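Did our parents' generation organise better than we do?
Community Talk > Heritage and Politics

jeptoo_a
Started this after a long phone call with my mum, who came over from Kisumu and spent most of her twenties in meeting rooms above shops in Skendham. She says they had less money, fewer rights and a lot more going on. Saturday school, rent strikes, a newsletter that went round on foot. Now we've got every tool going and I can't get six people to turn up and talk about the youth club closing.

I'm not saying we're lazy. I just wonder if having a hard time in plain sight made people clearer in their heads about what they were up against. What does everyone think? Be kind please, Mum reads this.

Oduor N
Good topic and hello to your mum! I half agree. My uncle was in the Trernbridge tenants' group and the stories are brilliant, but he also tells me about the fallings out. They split down the middle over whether to take council money and there are two men who still cross the road to avoid each other. So when people say they were all of one mind back then I have to smile a bit.

jeptoo_a
Ha, Mum says she knows exactly which two men.

Wanyama_M
I'm going to push back harder than Oduor. I was there, or at the tail end of it. The women did the work and the men did the speeches. I typed that newsletter, and my name was on it once, spelled wrong. When younger ones tell me how united we were I want to ask who made the tea in this picture of theirs.

And your lot do organise, Jeptoo. The Clendura women's circle has 94 members and it runs off phones. It doesn't look like a meeting so the older men don't count it.

ruaridh_n
Fair points, Mwajuma, but does a group chat change anything? I've been in that kind of chat for years and mostly it's links and birthday wishes. The old groups got the bus route back. They got the Saturday school a proper room with heating in it. I'd like someone to name one thing a chat has won since 2000.

Wanyama_M
The hair policy at the secondary school. Won in one term, through the circle, with no banner and no megaphone. You didn't hear because you weren't in it!

ruaridh_n
OK, I didn't know that. I'll have that one.

Oduor N
I still think Ruaridh has half a point though. People sign things, they like things, and then on a wet evening there are 7 of us and a plate of biscuits. My uncle reckons it's because you used to have to come to the meeting to find out what was going on. Now you get the news lying in bed.

sbyook
Hi all, mostly a reader here. I'm Korean and my husband's family are from the estate, so I come at this a bit sideways. Our church ladies in New Malden have the same argument, word for word almost — the elders think we've gone soft and we think they've forgotten how much they shouted at each other.

What worked for us was dropping the big evening meeting and going round to people's homes. Jin started it, she's in her seventies and takes a bag full of leaflets and rice cakes. Nobody says no to Jin. I've copied her and do my own street now.
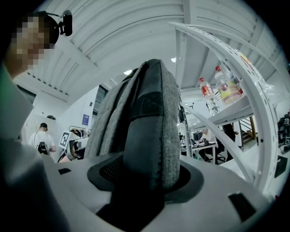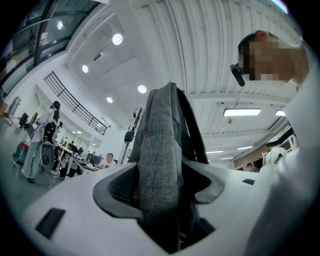
Grey fabric in both of these.

jeptoo_a
Re: going door to door

Su-bin, I love this, and Mum is cheering down the phone. She says that's how they did it too, before they had the room over the shop. You went round after tea, you sat down, you listened to the knee trouble and the landlord trouble, and only then did you bring up the petition.

I think I've been going about the youth club wrong. I made a nice poster and a form and waited. I've not knocked on one door.

ruaridh_n
Doors are fine if you've got the evenings. I've got two kids and shifts. This is where I lose patience with the golden age talk, because in my dad's day one wage paid the rent on those flats and somebody was home by five. You can't tell people working two jobs that their minds have gone weak.

Wanyama_M
One wage? Not in my house, love. I cleaned offices from four in the morning and typed at night. But I'll give you the rent, the rent is wicked now.

Oduor N
Can we agree on that at least? Tired then, tired now, and dearer now.

Where I don't agree is that everyone knew what they were fighting back then. Plenty of people kept their heads down and told their children to do the same. My own grandad did. I don't blame him, he had his reasons, but he isn't in the stories because people like him didn't write newsletters.

jeptoo_a
That's a really good point and I've gone a bit quiet thinking about it. My dad was one of those. He never came to a single meeting, but he did mind us so that Mum could go.

Wanyama_M
Then he was in the movement, whether he liked it or not. Tell him I said so.

sbyook
If it's useful, I ask for 15 minutes at the door and I keep to it. People let you back in the second time if you left when you said you would.

jeptoo_a
Right, I'm doing Albert Row first, in February, once it's not dark at four. Mwajuma, would you come with me for the first few? I'll carry everything.

Wanyama_M
I'll come. But I'm not typing it up.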